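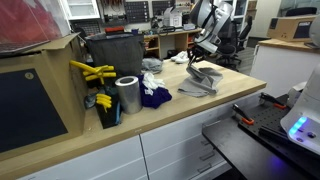
Do cleaning sprays do anything plain water doesn't? We have our doubts, and we'd like 40 households to help us find out. You'd clean your kitchen worktops with an unlabelled bottle for 21 days in July and fill in a short diary each evening. Makers' claims won't be taken on trust, and neither will ours, so grumblers are welcome. No pay, but we cover postage. You must be over 18 and do most of the wiping at home. Write to Heather Katene at Cadar.

Posted 27 Apr 2022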